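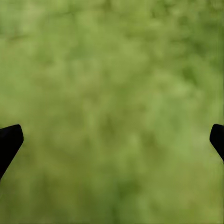

Sim garden, gripper open, both fingertips in view.

Dorska Grounds – crew meeting, 19th September
Present: Gisela Ojeda (chair), Dariusz Dudek, Ximena Zúñiga, Benedetta Cirillo (notes). Timothée Jacquet by phone, bad line.

1. Robot pickup, where we are
Still all in simulation. 809 runs logged so far. Gisela: no real garden before February, Acuña contract goes first. Litter and tool pickup only, pruning stays with crew. Tree contact needs its own rule, arm should stop at the bark. Irness to send wording. 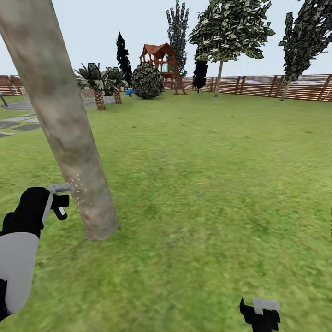
Dariusz asked who gets the blame if a customer's tree is scraped, the crew on site or the office. Wants it in writing before anyone signs up as minder. Gisela to ask insurance.

2. Hours
Seven people on the morning walk-round now. No cuts to hours this winter, Gisela said it twice. Walk-round may turn into minding shifts – pay grade not setled. Ximena wants training on paid time. Agreed.

3. Small items on paths

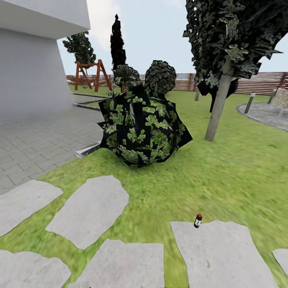
Bottle with red cap, upright on a stepping stone.

Bottles go on the list as hand pickup only for now. Benedetta to update the sheet.

4. Customer yards
Flendel quote is 600 per site for mapping. Too high, Gisela to go back to them. Paths and patios need mapping seperately from lawn. 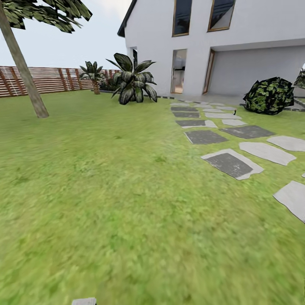
Timothée said the crew knows these yards better than any map and ought to be asked first, before Flendel is paid for anything. Ximena agreed. Crew notes to be collected by Dariusz.

5. AOB
Van keys. Still missing.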